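Notes from the Savon bench

July has been a blur, so forgive me if this one rambles a little. The short version is that our new hand and body wash is finally out of my kitchen notebook and on its way to real shelves, and I'm so happy I could cry (I did, a bit, in the car).

If you've been reading for a while, you'll remember how this started. My sister-in-law is a nurse on nights at the hospital in Graltbridge, and she came to dinner with knuckles so cracked she couldn't squeeze a lemon. She washes her hands all shift long, which is the job, and everything she'd tried either stung or left her too greasy to pull on a glove. I went home and started mixing that same week. Six versions later I had something she'd use twice without making a face!

Version four was the one I loved, by the way. It smelled like cut grass and felt like silk, and it separated in the bottle if you so much as looked at it. I still have a jar of it and I'm not ready to talk about it.

The one we're making now has no fragrance at all. I know, I know, some of you wrote in asking for lavender, and I read every one of those emails. But the people I had in mind when I made this are the ones whose skin is already angry, and perfume is the first thing I'd take away from them. There may be a scented one next year. Don't hold me to it.

Gill, the little filling shop over in Batov, is handling the bottling for us. Their smallest run is bigger than anything I've ever made, so I spent two days over there fussing over pumps and caps and generally getting in everybody's way. They were very patient with me. They also talked me out of the square bottle, which I was sad about until I tried to hold one with soapy hands. 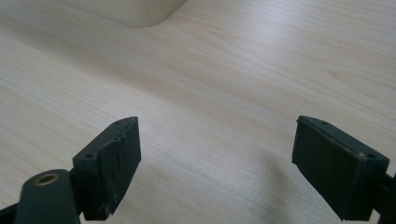
Now the part you've been asking about. I've put aside 40 bottles for newsletter readers who work in care of any kind: hospital, nursing home, looking after your mom in the back bedroom, it all counts. Just reply to this email with your mailing address and a line about what you do. All I ask is that you use it for six weeks and tell me the truth, even if the truth is that you hated the pump.

And please, if you have a rash or broken skin that isn't healing, go see someone about it first. It's soap, and I'd feel terrible if you waited on it.

Back to labeling!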